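Home | Kitchen | Mending | Paint & Polish | Garden | About

Living with a painted table (and keeping the paint on it)

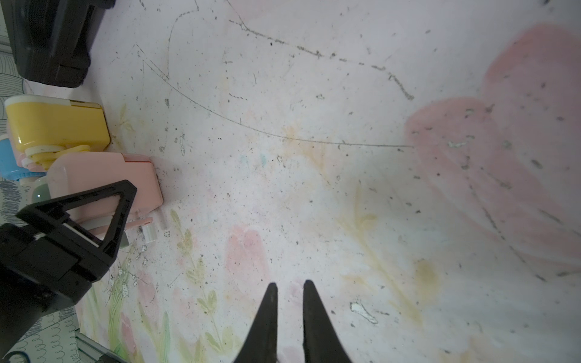
I have a soft spot for painted furniture, and the more flowers on it the better. Plain wood is lovely, I know, but give me a tulip and a bit of leafy stem and I'm happy all day! The trouble is that a painted top takes every knock going. Ours has the pale pinkish-white background with pink tulips and green leaves, and it has gathered scratches, dark specks and chips all over, right through the flowers as well. It also tends to collect plastic toys along one side, yellow and pink ones mostly. I've been asked so many times how I look after painted tops that I thought I'd write it all down in one place.

Start with the dusting. I used to go straight in with a wet cloth and all I did was push the grit about, and grit is what makes those fine grey scratches. Now I use a soft dry brush first (an old blusher brush is perfect, or a clean pastry brush) and flick everything off the edge into my hand. Then a cloth wrung out until it's barely damp, with one drop of washing-up liquid in a bowl of lukewarm water. Wipe, rinse the cloth, wipe again, dry with a tea towel. I never leave water sitting on a chip, it creeps under the paint and next thing you've got a flake the size of your thumbnail.

Please keep the scouring side of the sponge well away. And those white eraser blocks! I took half a rose off a tray with one of those and I still feel bad.

Crayon and felt tip

Crayon comes off nicely with a dab of plain cooking oil on cotton wool, then the soapy cloth to get the oil off. Felt tip is harder. I try the soapy cloth, then a little toothpaste (the plain white sort, no gel) on a fingertip, going very gently in circles. Test it somewhere out of sight first. If the colour of the table comes off on your finger, stop and learn to love the felt tip.

Scratches

There are two sorts. Some are only a rub mark, where something has left its own colour behind on the paint, and these will often lift with a clean pencil rubber. The others go into the paint, and for those I mix a little acrylic on a saucer. Always mix it a shade paler than you think, as it dries darker. A very fine brush, hardly any paint on it, and dab – don't stroke. I did 11 little chips in one evening on my sister's blanket box and the whole job cost me a cup of tea.

Old petals with soft, blurry edges are a treat to touch up, by the way. You can be as wobbly as you like. It's the crisp lines that show you up.

If your piece is really old, leave the sandpaper in the drawer until you've checked it for lead paint. You can get testing kits from DIY shops.

Sealing it

Once the touch-ups have had a couple of days to dry I put on a clear water-based varnish, matt, two thin coats. Wax is prettier but it does mark under hot mugs. I'll be doing ours again in October, when I can bear to have it out of use over a weekend.

And for toys, I keep a folded cotton tablecloth in the drawer right beside the table. Out it comes before the box gets tipped, and the worst of the clatter lands on that. When I remember.

Eftychia Vrettos, September 2022

Comments

Maureen: The blusher brush! I've got 6 of them doing nothing in the bathroom cabinet. Thank you.

Kedumgate: Would the oil trick work on chalk paint, do you think? Mine was never varnished.

Eftychia: I wouldn't, Kedumgate, it'll soak straight in and leave a dark patch. Try the pencil rubber first.

Savel: My gran's tray has been touched up so many times the bird has turned into a different bird. Still use it every day though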